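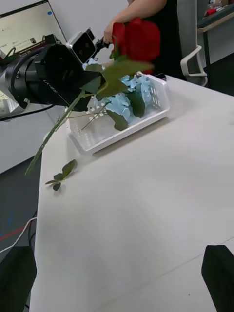
Blue hydrangeas and a red rose at the sorting table.

About Rokeseo

Rokeseo supplies artificial flowers to people who have met their houseplants and know how that ends. Wagner Sampaio started the business with 23 kinds of stem and a firm belief that a hydrangea should outlast a sofa. We now carry nearly 110, and he has opinions on all of them.

Everything passes over a white table. Stems get laid out, leaves get fluffed, and the roses are kept apart from the hydrangeas, which shed florets when crowded and sulk in a basket quite happily. 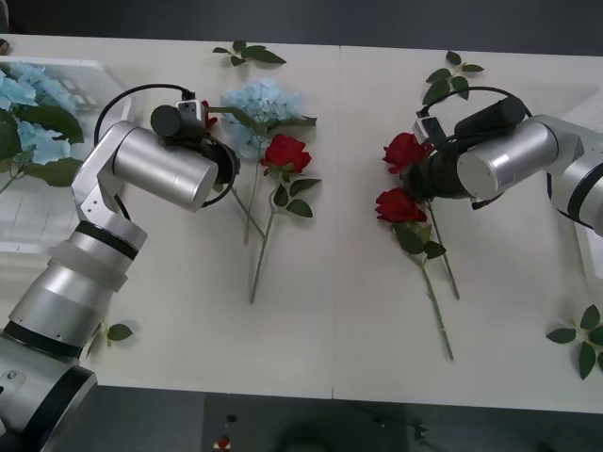 Visiting us

The showroom is closed in August. The rest of the year, come and squeeze a petal. Please don't water anything. It has happened 3 times.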